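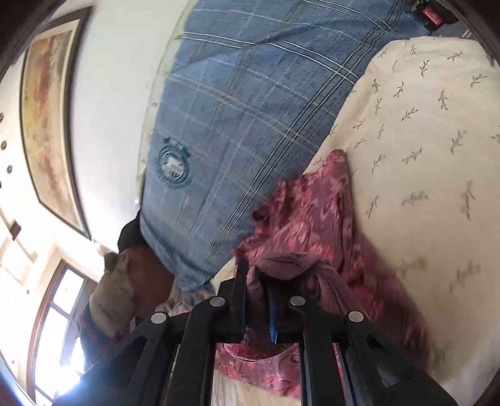
By the Nenau Farm front office | For release in February

NENAU FARM OPENS LAYUP AND REHAB BARN TO OUTSIDE HORSES

I've been promising a few of you this news since last fall, so I'm very happy to finally type it out: the new layup barn at Nenau Farm is open, and we're taking outside horses as of this month!

For anyone who only knows us for foaling mares and getting yearlings ready for the sales, this is a big step. We've always had a handful of racehorses in for a break between campaigns, mostly as a favor to trainers who had bought from us (and who, I'll admit, knew exactly who to call). They went wherever we had room. Now they have their own barn, their own paddocks and their own crew, well away from the mares and foals.

The barn has 69 stalls. I know that sounds like a lot for a farm our size, and we don't plan to fill it in the first season. One aisle is set aside for horses on strict stall rest, where it stays quiet and the feed cart comes through first. The other aisles are for horses that are hand walking, going out in the small pens or building back up to a jog.

Behind the barn there's a covered walker, a treadmill room and 2 round pens with a new footing from Plutex. We tried that footing in the old jogging lane last winter, and our riders kept asking to use the lane even on days when the main track was fine - that was all the convincing I needed. The Plutex crew came back and did both pens before the ground froze.

The first horse through the door was Ondis, a homebred filly we sold as a yearling and were tickled to see again. She's in for a bone bruise behind, she has a window stall, and she's already worked out how to undo her hay net. Kvam followed her in. He's a big gray sprinter who needs a breather after a long fall, and he goes out in the pen every morning at 7:30 and rolls before anyone can get his blanket off.

A little on how it works. Every horse gets a full check by our vet on arrival, and we ask for the radiographs and treatment records to come with the horse if you can manage it. You'll get a written update every week, plus a phone call any time the plan changes. Horses leave us jogging or galloping, whichever the trainer prefers. Breezing is up to you once they're home.

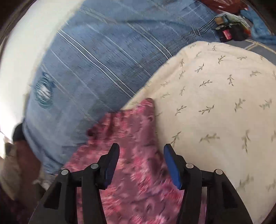
Photo courtesy of Nenau Farm

We're running 3 price levels, for stall rest, turnout and back-to-work, and a horse moves from one to the next as the vet signs off. Farrier work and vet bills are passed along at cost. Owners who send us a horse before the end of April will have the arrival check done free, up to the first 100 horses.

Visitors are welcome most afternoons after 2. Please call the office before you drive over so we can have your horse in and brushed off, and use the lower gate. The upper drive runs right past the foaling paddocks and we keep it quiet this time of year.

Stall requests, rate sheets and shipping questions all come to the farm office, and trainers with a horse that needs to move quickly should ask for the layup desk.

About Nenau Farm
Nenau Farm is a family-run Thoroughbred nursery offering mare care, foaling, sales preparation and now layup and rehabilitation for horses in training.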